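Keep the Paper Intake Form

Our shop fixes travel trailers and motor homes, and every year somebody selling software tells me to get rid of the clipboard. The last one wanted to put us on a program called Ultska, at 200 dollars a month. I said no.

A customer with a leak over the bunk does not know which menu to pick. On paper he draws an arrow and writes "drips when parked nose down." I have found more leaks from arrows than from any drop-down list.
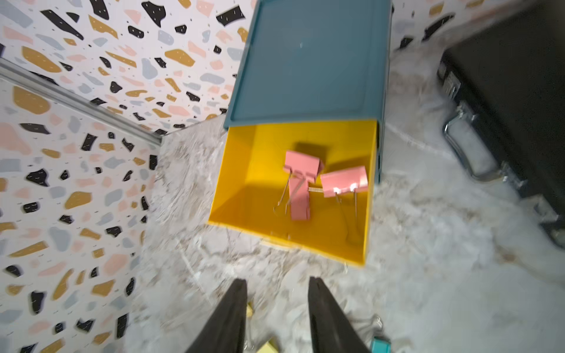
The other complaint is that paper gets lost. It does, now and then. We took in 100 rigs last season and lost 3 forms - each one cost us a phone call. A tablet left on a wet step costs more than that.

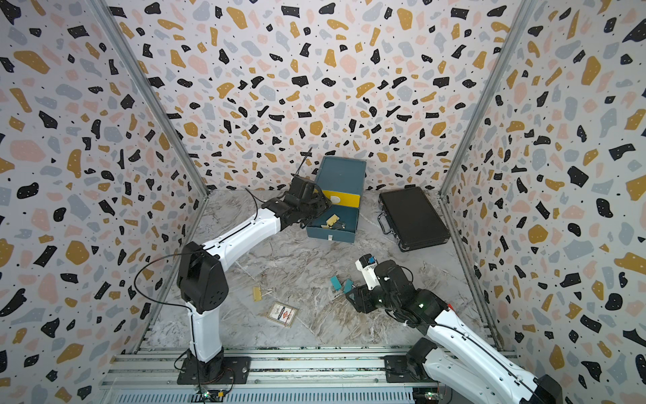 Loredana Rizzi wrote back after I said some of this in June. She thinks customers want to see where their repair stands without having to call, and that a shop with no online form looks closed. She has a point about the second part.

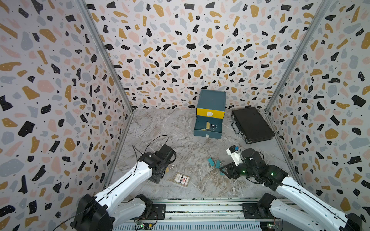 A form also has to live somewhere once it is filled out. Ours go in a hanging file by the parts counter, sorted by the date the rig came in. Any box would do the job. A teal one with a yellow drawer front and a little white tab to pull would suit me fine, as long as the mechanic can find the sheet before he picks up a wrench.

I may put a blank form on our website so people can print it at home. They will still hand it to me at the counter, and I will still read it with them standing there.
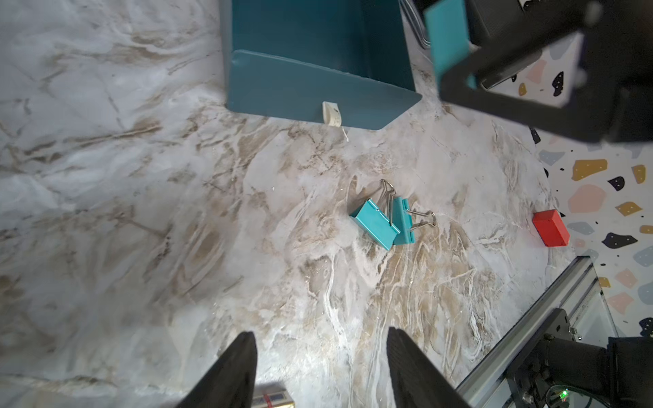

That talk takes five minutes, and I usually learn about a second problem they had stopped noticing - a soft spot by the door, most often.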